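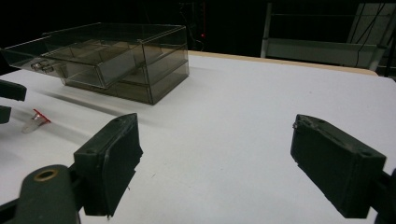 By Agnes MacAulay, Cowie

About Cowie

Cowie reads mine plans for people who have been asked to put money into them. We started in Rimcombe with two geologists and one accountant, and we still have no sales team.

Most of what crosses our desks is too cheerful. Of the last 206 feasibility studies we reviewed, 182 put first production earlier than we would have. Only 19 allowed a full year for water permits. We don't say the rest were dishonest. Their authors were usually paid by someone who wanted the mine built.

What we do

We check resource estimates, haul costs, closure funds and the price forecasts that hold the whole thing up. At Bundari, a copper prospect with 1,140 drill samples on file, we asked to see the ones left out of the summary. It took four letters. The Sukel tin review was quicker, and shorter.

What we don't do

We take no shares in place of fees. We don't write "world-class" about a hole in the ground, and we are wary of the word "sustainable" until we have seen the tailings design — the drawings, please, and the brochure can stay at home.

Working with us

Send the full study with its appendices. Reviews take six weeks, longer in September. A client may disagree with our report, and several have, but the wording stays ours.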